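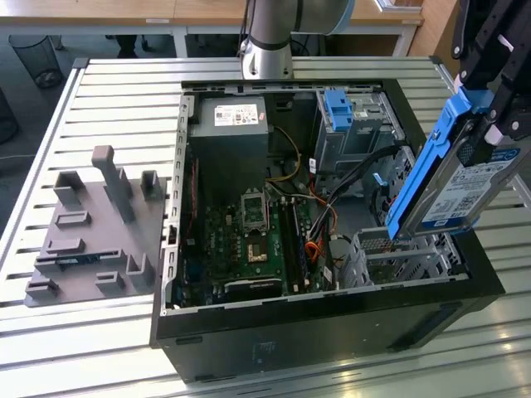 Written by Kaj Gunnlaugsson for the Trindska Robotics Club
Checked by Ragnheiður Hallgrímsson. Last revised 21st March.

Section 2: Hard drive task, set-up and first runs

Welcome to the best task on our practice list! You'll be guiding the arm as it handles a hard drive carrier in the drive bay of a desktop tower. It's fiddly, it's slow at first, and the first time you line one up cleanly you'll want to call the whole club over. Read this section right through before you power up the arm.

You will need: the practice tower, one drive in a blue plastic carrier, the fixture plate, and the run sheet for Room 204.

2.1 Preparing the tower

1. Check that the tower is unplugged from the wall. It never needs mains power for this task.
2. Take off the side panel and lay the tower on its side, open side up.
3. Set the fixture plate beside the tower, on the side away from the drive bay.
4. Look over the cables. Anything that crosses the mouth of the bay should be tucked back toward the power supply.
5. Leave the processor socket alone. The pins bend very easily and we use the same board for the Dalsgaard unit later in the year.

Caution: Case edges are sharp. If you have to move the tower, hold it by the outside of the chassis and ask a partner to take the other end.

2.2 Checking the arm

6. Press the emergency stop, try to jog the arm, and confirm that it stays put. Then release the stop.
7. Load the profile called Brisard. The older Custden profile from January still shows up in the menu, but it closes the jaws too hard for plastic carriers.
8. Open and close the gripper twice with nothing in it. Listen for clicking. If you hear any, check the finger bolts before going on.
9. Bring the arm in over the bay at low speed and stop well short of the metal.
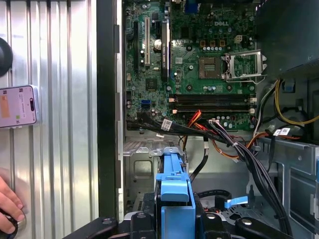

Once you're happy with the approach, switch to the wrist view and keep your eyes on it. The overhead view is great for big moves, but the wrist view is where you'll judge the angle of the carrier against the bay. Small corrections are your friend here – tap the control, wait for the arm to settle, then tap again.

2.3 Working at the bay

10. Line up the jaws with the carrier and close them gently.
11. Square the carrier to the bay before you move it in or out. A slight tilt is enough to jam it.
12. Move in short steps. If the carrier catches, back off, straighten up and have another go. Don't push through!
13. When the carrier is where you want it, open the jaws fully before lifting the arm away.

Note: Each driver gets up to two restarts per run. Write them on the run sheet, even the embarrassing ones. They help the next driver a lot.

Caution: Keep your hands out of the case while the arm is enabled. If a cable needs shifting, press the stop first.

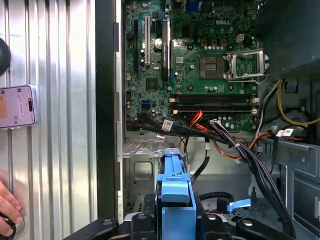
Figure 3. Wrist view with the blue caddy upright in the drive bay.

2.4 Finishing up

14. Park the arm and press the emergency stop.
15. Save your run under your own name and the tower's colour code.
16. Put the drive back in its padded box, label facing up.

If the wrist view freezes partway through a run, stop the arm and reload the view before you touch anything else. Kaj keeps the spare cable in the top drawer.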